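Sourdough, week three (ish)

Sep 3, 2023

Right, quick one, bread's in the oven and I've got to leave in a bit. Loaf four. Flat again. Not as flat as the one Pascal Caron called a doormat, but flat.

Things changed this time: 300g of the strong white from Pilkington, the rest wholemeal. Less water. Left the starter on top of the boiler cupboard overnight and it went beserk, all over the shelf. Smelt of cider. Good sign? Julián says yes. Julián also says I knead like I'm cross with it.

Meant to fold every half hour, missed two becuase of work calls. So maybe that's it.

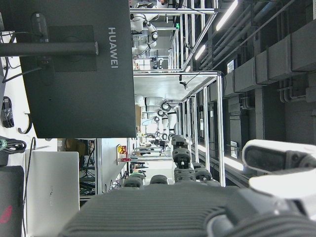
The back of a Huawei monitor, with a laptop stood up lower down.

Anyway. Next go I want to try a cold prove, in the fridge, long one. Everybody on the Nodberg forum swears by it, 54 replies on one thread and most of them arguing over tins. I haven't got a tin. Using the old casserole with the chipped lid.

Crumb pics when it's cooled, if there's any left. Also need more rye, and a proper scraper, the plastic one snapped in Febuary and I've been using a ruler since.

Timer's going, got to run x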